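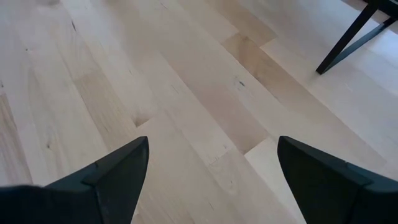
**Figure 3.** View from the wrist camera, gripper open, over the plank floor.

### 3.2 Gripper and wrist camera

The arm was assembled by Lerato Nkuna in the front room of a shared house in Vaten, using hand tools and one desktop printer. All parts of the hand were designed at home, and the drawings went through 5 revisions between April and the final build. The version reported here is the last of these, which we call Nitilier.

The camera is fixed to the wrist and looks out between the fingers, so that both tips stay in view when the hand is open (Figure 3). This fixes the tips at known places in the image and removes the need for a separate marker on the hand. The cost is that the fingers hide the lower corners of the view — a loss we accepted, as objects are approached through the gap.

Floor texture proved more troublesome than the fingers. Board seams run at a slant to the hand in Figure 3, and the planks differ in tone. Our first edge detector treated long seams as object outlines. Reflected light adds a second difficulty: towards the right of the figure the boards wash out almost to white, and a fixed threshold fails there.

We therefore recorded 151 floor views with nothing held and used 24 of them to set the detector. The remainder were kept for testing. Lindiwe Ntuli labelled the false outlines by hand, working from the rules given in Section 4.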